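Notebook — basket picker, shared workshop, February

Started 14:10, later than planned. Kálmán had the bench vice till then and I wanted it for the bracket. Bracket now filed, no longer rubs. Left the filings in the tray, sorry, will sweep.

Where we'd got to: arm moves, gripper opens and closes on command, wrist view comes through to the laptop. What it can't do is go down into a basket and come up with something in it without me steering. That's the whole job for this month. Not sorting, not tidying the shelf, just down, close, up.

Changes since last entry

— Tonmont driver board back in. The Gomska one kept dropping the wrist joint when it got a long move, gave up on it. Kálmán thinks it's the supply and not the board. He may be right but I've got one that works so it stays.
— Close speed dropped. Was set to 1000, which is silly, it slams. Now 300. Feels slow when you stand there watching but the fingers don't bounce.
— Approach height put up a bit so the wrist doesn't come in low over the rim.
— Renamed the config files so Botond can find them. Old ones in the folder called old. Don't use them!!

Test load is packaged stuff, all clear wrap, because that's what gave us greif last time. Cardboard boxes it does all right. Clear wrap it doesn't see properly, the highlights jump about every time the wrist moves and the edge finder picks up a different shape each go. Went straight to the hard case this time.
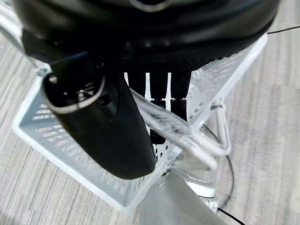 Fingers over the white basket, wrapped bundle underneath. Wrist view.

Did the first lot by hand from the laptop, jogging in small steps, to get a feel for where the wrist wants to be. Notes from that:

Depth is the main thing. If I go by the rim as reference I'm fine on the side nearest the base and too high on the far side. So either the basket isn't sitting square or the arm sags when it's stretched out. Put a level on the base plate, it's good. So sag, most likely. Botond said this would happen back when we picked the longer forearm. Fine.

Rim detection: the slots in the basket walls confuse it. It wants to find one straight edge and gets rows of little ones. Tried blurring more before the edge step and that helped, but then it loses the wrapped stuff as well. Might do two passes, one blurred for the basket, one sharp for what's in it. Costs time per pick but who cares at this stage.

Cable routing still a nuisance. When the wrist turns all the way one way the slack goes somewhere I don't like. Put a soft limit in so it can't go the full turn. Proper fix is a clip further up the forearm, Ndlovu catalogue has the snap-on sort, have put them on the list with the M3 washers. Don't buy the cheap ones again, they went brittle.

Auto runs, after tea. Set it to do 21 in a row, no touching. Rules: count a pick only if the item clears the rim and stays up until I say drop. Six good. Rest were misses of one kind or another, mostly closing above the item and coming up with nothing, a few where it pinched the wrap and the wrap slid through. One it stopped itself with an overcurrent, which is at least the safety doing its job.

Six out of 21 isn't great but it was none last time so I'm calling that progress. The six were bunched together as well, all when the item was lying roughly across the basket and not along it. So angle matters more than I'd thought. Ought to turn the wrist to match before going down. The code for that exists, Kálmán wrote it for the box test, it's just not hooked up to this one. Ask him which branch.

Moved on to the holder after that. Wanted a look at it from the wrist before changing any more code, and to check nothing fouls when the arm swings past slowly. Stepped through it on the low speed setting, one hand on the stop.

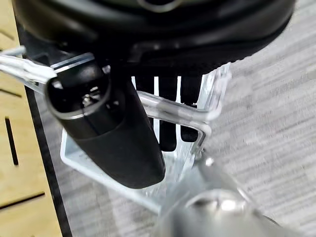 The bend at the right hand end is what I'd worry about. If we remake it I'd warm the strip longer before bending, and do it over the Bedholm former and not the edge of the bench like last time. Acrylic doesn't forgive a cold bend, you get the white stress lines and then it goes a week later. Also want to check the bolts for tightness before every session, add to the start-up sheet. And reflections again: clear plastic right in the wrist view is asking for trouble with the edge finder. Kálmán wants to mask that part of the picture out in software. I'd sooner spray the holder matt black and be done. We'll argue about it.

Swing test OK at low speed. Did not try at full speed. Do NOT try at full speed until the soft limit has been checked by somebody who isn't me.

17:40 packing up. Arm parked, supply off at the wall, key for the cabinet back on its hook. Logs copied to the shared drive, folder is dated, the video ones are big so I left them on the laptop.

To do

— hook up wrist angle code (Kálmán, which branch??)
— two pass edge thing, try on saved pictures first, no need to have the arm on
— sag table: measure drop at near, middle and far reach, put it in the config
— cable clips, M3 washers
— start-up sheet, add bolts
— decide paint or mask
— same 21 again once the angle is in, same basket, same item, otherwise we can't compare

Botond, if you're in before me: leave the close speed at 300 please. I know it looks slow. And the grey tape on the bench edge marks where the base goes, dont peel it off.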